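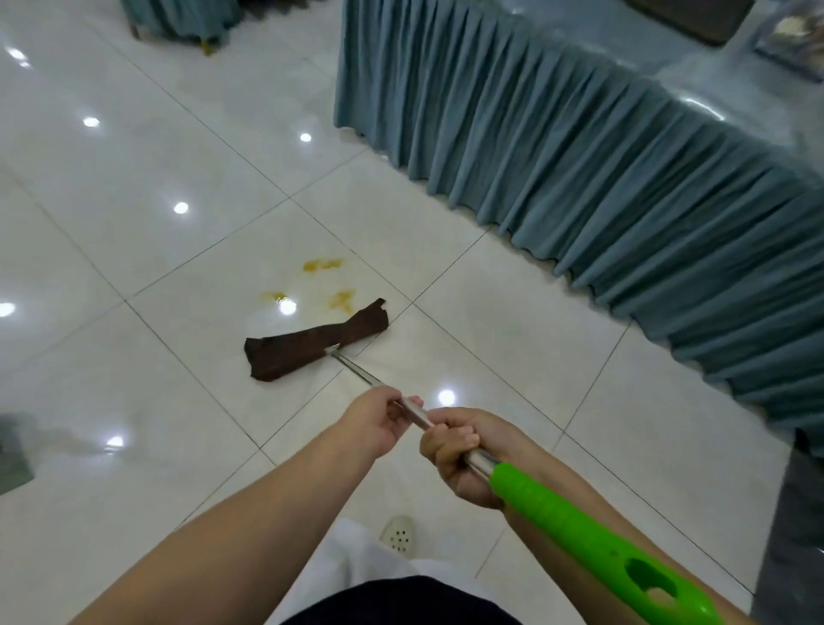
Figure 3. Flat mop with a brown cloth on glossy white floor tiles, the head lying just below three yellow-orange spill patches. Ceiling lights reflect in the polish.

3.2 Spills on shiny floors

I'll admit this is the part of the study I looked forward to most, and the part that took up the most of my November. Sweeping and dusting had gone much as we expected. Wet spills on polished tile were another matter, and I ended up with far more notes on them than on everything else put together (most of them about glare, of all things).

The Durnness flat has large square tiles with thin grey joints, the kind you now find in half the new kitchens in the country. They look lovely from the doorway. They also throw the ceiling lights straight back at you, and anybody cleaning them has to sort out which bright spots are lights and which are wet floor. Figure 3 gives a fair idea of the problem: the yellow patches are easy enough to pick out by colour, but there's a round gleam sitting between one of them and the mop head, and small white dots are scattered over the rest of the tiles. With a clear spill - water, say, or lemonade - you'd have only the shine to go on.

We asked people to clean up in whatever way they liked, with a flat mop and a cloth cover, and to tell us when they thought the floor was done. We then wiped the area with a dry white cloth and looked for colour on it. Over the whole study we logged 136 spills, 50 of them on glossy tile and the rest on matt tile or vinyl. Each person had up to 15 minutes, though hardly anyone wanted that long.

Two habits came up again and again. The first group went straight for the middle of the biggest patch and pushed. This feels like getting on with the job, and I do it myself at home, but with anything thick it tends to spread the stuff into a wide thin film, and the film is much harder to see on a shiny surface than the blob was. The second group began just outside the spill and worked inwards, turning the cloth or lifting it off before going back over. They were slower to begin with and finished with cleaner white cloths from us. I had rather hoped the pushers would win!

The joints matter too. A flat head rides over them quite happily, so whatever has settled in the line stays there unless somebody goes back along it. Where a spill fell near a corner where four tiles meet, we found colour in the joint more often than not, even when the tile faces came up spotless. A few people spotted this and ran the edge of the cloth along the line, usually after bending down to look at the floor from the side. That low, sideways look was the best check we saw anyone use, and I've since taken it up in my own kitchen.

Cloth colour was a question we hadn't planned on. The dark brown covers hide what they've picked up, and people using them rinsed less often than people using the pale Evby ones. Our guess is that a pale cloth nags you. We didn't have enough sessions with each kind to say more than that, and the pale covers were also a bit thinner, so the two things are tangled together.

Handles got plenty of comment. Most people kept both hands fairly close together on the pole while working on a small patch and spread them out again for longer strokes, and several told us the plastic grip was too far up to be of use when they wanted to press down. The Clasix poles we used in the second round were shorter, which suited the shorter people and annoyed everyone else. We come back to pole length in Section 4, along with the vinyl floors.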